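Two-arm booth at Kemusbridge puts grippers through the tape test

A booth the size of a large wardrobe has become the most popular spot in the Kemusbridge automation workshop this January, and the thing drawing people to it is masking tape. Rolls and rolls of it, going from a tabletop into a white plastic tray.

The workshop is comparing two sets of gripper fingers on a pair of small arms, along with two ways of controlling them, and it has picked a job that sounds almost too easy. Pick up a roll of tape. Put it in the tray. Keep going until the table is clear. Anyone who has watched a two-finger gripper try to get hold of a smooth ring lying flat on cloth will know why the team was so pleased with the choice.

"I love this task," said Lok-yiu Yu, who is running the trial. "It looks like nothing. Then you put a new set of fingers on, and in the first five minutes you know more about them than you'd get from a week of reading spec sheets."

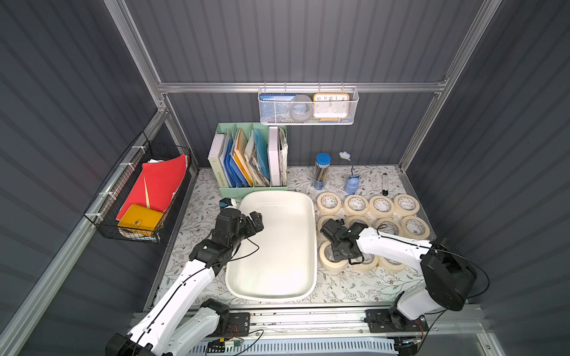 The right arm at the tape rolls, with the tray empty.

The two finger sets come from different ends of the market. The Inine fingers are short and stiff, with a flat pad, and they have been the workshop's standard fit for a good while. The Tse fingers are newer here. They are longer and give a little along their length, so they wrap slightly when they close. Both sets bolt onto the same gripper body, and a swap takes a few minutes with one hex key (plus the time spent looking for the hex key).

Each combination of fingers and controller gets 200 pick attempts, logged one by one. A pick counts as good if the roll leaves the table, stays in the grip and ends up anywhere inside the tray. It doesn't have to land neatly. Flat, on edge, leaning on another roll, all fine! Yu thought hard about that rule before the trial started and decided that neat placing was a different question for a different month.

A roll that gets nudged but not lifted is logged as a miss. A roll that gets dropped on the way is logged separately, which turned out to be a smart move, as the two finger sets fail in quite different ways.

The stiff Inine fingers miss more often. Coming down on a flat roll, they need to land with one finger in the hole and one outside, and if the arm is off by a little, the finger comes down on the roll itself. The controller feels the push, backs off and tries again. Once they have a roll, though, they keep it. Drops with the Inine set have been rare enough that people look up when one happens.

The Tse fingers are the other way around. They forgive a sloppy approach wonderfully well, bending past the edge of the roll and settling where they should. The trouble comes with quick moves, when a roll held near the fingertips can start to swing. Slow the arm down and most of the swinging goes away, but then the whole run takes longer, and the workshop cares about time as well.

Then there are the controllers. The older one plays back a fixed set of approaches, choosing between them from what the camera sees. The newer one, written in-house and called Fetinholm after the street the workshop used to be on, keeps correcting the arm all the way down to the grip. It is a lovely thing to watch. The fixed controller pauses, commits and drops in a straight line, while Fetinholm drifts in with lots of tiny changes of mind. A few people have said it looks nervous. Yu prefers "attentive."

So far the best pairing has been a bit of a surprise. Most people in the workshop expected the flexible fingers and the correcting controller to run away with it. In the early runs the stiff fingers with Fetinholm have come out ahead, and it makes sense once you think about it. The controller fixes the one thing those fingers are bad at, the approach, and leaves them to do what they are good at, which is hanging on.

The flexible fingers, meanwhile, do their best work with the old controller. They soak up its errors. For a shop that already has a simple controller and no wish to replace it, that could be the more useful finding of the two, and it's the one Yu gets most excited about when visitors ask. 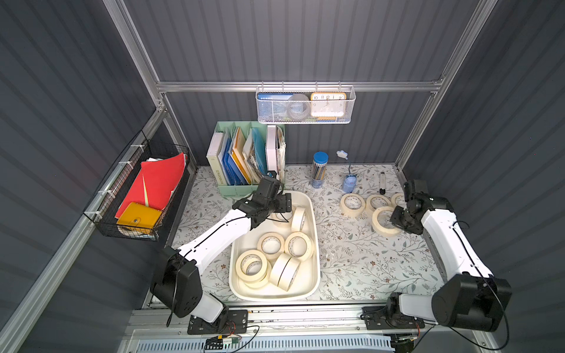
Clutter is where things get really interesting. Early in a run, the rolls are spread out on the table and there is plenty of room for a gripper to come in. The tray is a different story. Rolls pile up as they arrive, and every new one has to go down without the gripper catching something already in there. An arm that releases too low bumps its neighbors. One that releases too high sends the roll bouncing, and a roll of tape on its edge is, of course, a wheel.

The team now logs the release height for every good pick and has started a side study on it. The first result is a modest one: letting go 20 millimeters above whatever is underneath seems to suit both finger sets. Lower than that and the Inine fingers have trouble opening, since one of them is inside the hole and needs room to move. Yu would like to see the same result on a deeper tray before making much of it.

Sharing the tray between two arms adds a layer of its own. The software treats the space over the tray as something only one gripper can enter at a time, so the other has to wait its turn or go after another roll. In the first version of the trial the waiting arm simply stopped dead. The current version lets it move toward its next pick, and that one change cut a full clear of the table by 60 seconds. It was a ten-line edit, made late in the afternoon, and it got a round of applause.

The booth itself has had some thought put into it too. The dark corrugated walls keep the background plain on three sides, and the aluminum framing means that anything can be moved along and bolted down again. The tabletop is a livelier choice, covered in a leafy print. That was on purpose. Plain backgrounds make life easy for a camera, and Yu wanted the vision software to work for its living. Cream-colored tape on a pale floral cloth is a fair challenge, and the number of rolls the software fails to find has been dropping steadily as the team tunes it.

The desk organizer, pencils and baskets stay in place for the same reason. They give the booth the look of a desk that someone uses, and the software has to learn to leave them alone. During setup it showed a strong interest in the gray tape in the hanging basket, well out of the task area, and needed a firm boundary drawn for it. There have been no attempts on the basket since.

Between them, the four pairings and the practice runs have brought the log to 3962 attempts, counting everything back to the first wobbly afternoon when the arms were still being lined up. Only the scored runs will be used for the comparison, but the whole log is being kept. Early failures are handy for checking whether a later fix has fixed anything, and Yu has already gone back to them twice to settle an argument.

There are limits, and the workshop is open about them. The whole trial uses one kind of object. The rolls don't bend, don't leak and don't mind being dropped, so the results say very little about bags, bottles or fruit. Wear is another open question. The pads on the Tse fingers are softer, and a few hundred picks won't show how they hold up over months of steady use. A longer run has been penciled in for the spring if booth time allows.

Next up is a change of camera position. At present the view from the gripper gets blocked in the last moments before contact, right when Fetinholm would most like to see what it's doing. Two new mounts have been drawn up, one set farther back along the wrist and one off to the side, and both will go through the same 200 attempts. After that the team wants to mix in rolls of other widths, starting with a narrow one that has so far defeated everybody's favorite fingers on the test bench.

The booth is running most afternoons, and workshop members are welcome to stop by and watch. Anyone with a gripper that fits the standard mounting plate can ask Yu for a slot. Bring your own hex key.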